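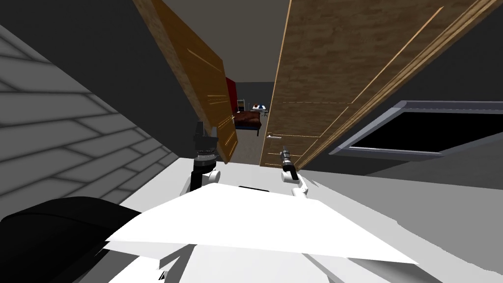

Subject: Re: door episodes in the Trullville set, base drift
Date: April 16, 2026

Answering the questions below in order, and one more thing at the end.

> We pulled the March release of the Trullville bedroom task and
> see 1,790 episodes in the index but only 1,352 with a success
> flag. Are the rest failures, or just not labeled? Also, the head
> view seems to roll a lot in the door episodes. Is that the sim
> or the operator?

They are a mix. The success flag gets written when the operator presses the end button, and anyone who quit with the keyboard left it blank. I went through the blank ones by hand for the Wakel operators and relabeled 79 of them. The others are still blank. Please don't train on them as negatives.

The roll is the operator. In Villca the head camera follows the headset with no filtering, so if you lean to see past a door panel, the whole view leans with you. The passage outside the bedroom is narrow, with the brick wall on one side and the doors on the other, and people lean a lot there. We tried locking the roll axis for 10 episodes and operators complained that they lost track of the grippers near the lever handle. I would keep it as recorded and use the head pose channel if you need a level view.

> Is there a recommended way to demonstrate the handle? Ours come
> out jerky.

Stop the base before you bring the arm in. Most of the jerky ones have both moving at once. Park, get the gripper under or beside the lever, then re-center your controllers – the clutch is the left grip button in the current build – and only then push down. Keep the other arm up and away from the panel. If it touches the wood the solver fights you and you get a spike in the wrist torques.

Tremon users: your controller map has the clutch on the right side, and it is not saved between sessions. Check it each time you start.

I still need someone to confirm whether the base drift shows up in replays or only live. I only see it live.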